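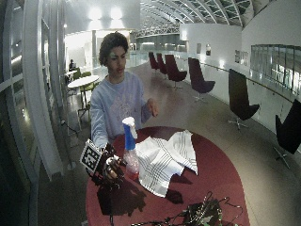
장갑형 장치로 분무기를 잡는 작업, 빨간 원형 테이블

제목: Re: 다음 분기 장비 예산, 장갑 추가 구매 건

안녕하세요, Prultamix 메일링 리스트 여러분.

아래 메일에 대한 답장입니다. 한국어가 모국어가 아니어서 표현이 어색한 곳이 있을 수 있습니다. 뜻이 분명하지 않으면 편하게 물어봐 주십시오.

> 보낸 곳: Filali 구매 담당
> 다음 분기 장비 목록을 정리하고 있습니다. 장갑은 오른손용만 더 주문하면 되는지, 아니면 양손 세트로 바꾸어야 하는지 의견을 주십시오. Griltetti의 견적은 오른손용 한 개가 148만 원이고, 왼손용은 아직 가격을 받지 못했습니다. 납기는 최대 15주라고 합니다.
> 그리고 테이블과 케이블 정리용품도 같은 예산에 넣어도 되는지 알려 주십시오.

첫 번째 질문에 대해서 제 의견은 이렇습니다. 이번 분기에는 오른손용만 주문하는 것이 좋겠습니다. 테이블 닦기 작업은 한 손으로 분무기를 잡고, 다른 손은 맨손으로 두어도 기록할 수 있습니다. 다만 수건을 접는 작업을 시작하면 왼손의 움직임도 필요합니다. 그래서 왼손용 견적은 지금 요청해 두고, 주문은 가격을 본 다음에 결정하고 싶습니다.

납기가 걱정됩니다. 15주가 걸리면 10월 작업에는 맞추기 어렵습니다. Destach에 같은 종류의 재고가 있는지 물어보았고, 아직 답을 기다리고 있습니다. 답이 오면 이 리스트에 바로 올리겠습니다.

장갑 바깥쪽에 붙이는 흑백 마커는 소모품으로 따로 적어 주십시오. 지난번에는 장갑 가격에 포함되어 있다고 생각했는데, 청구서에는 80장 묶음이 별도 항목으로 들어 있었습니다. 이번에도 같은 묶음 하나면 충분합니다.

두 번째 질문입니다. 테이블은 새로 사지 않아도 됩니다. 지금 쓰는 원형 테이블의 크기에는 문제가 없습니다. 그 대신 케이블 정리용품은 꼭 넣어 주시기 바랍니다. 테이블 가장자리에 검은 케이블과 전자 부품이 엉켜 있으면 분무기와 수건을 놓을 자리가 줄어듭니다. 작은 기판을 넣을 덮개 있는 상자도 하나 필요합니다. 액체를 뿌리는 작업이므로 덮개가 없는 제품은 제외해 주십시오. 정리용품과 상자를 합하여 62만 원을 상한으로 잡았습니다.

한 가지 확인을 부탁드립니다. 분무기, 수건 같은 생활용품은 장비 예산입니까, 아니면 운영비입니까? 제가 가진 양식에는 두 곳에 모두 칸이 있습니다. 운영비라면 제 표에서 그 줄을 지우겠습니다.

수정한 표는 오후 4시 전에 공유 폴더에 올려 놓겠습니다. 다른 의견이 있으신 분은 이 메일에 이어서 답장해 주십시오.

감사합니다.
Prultamix 장비 계획 담당 드림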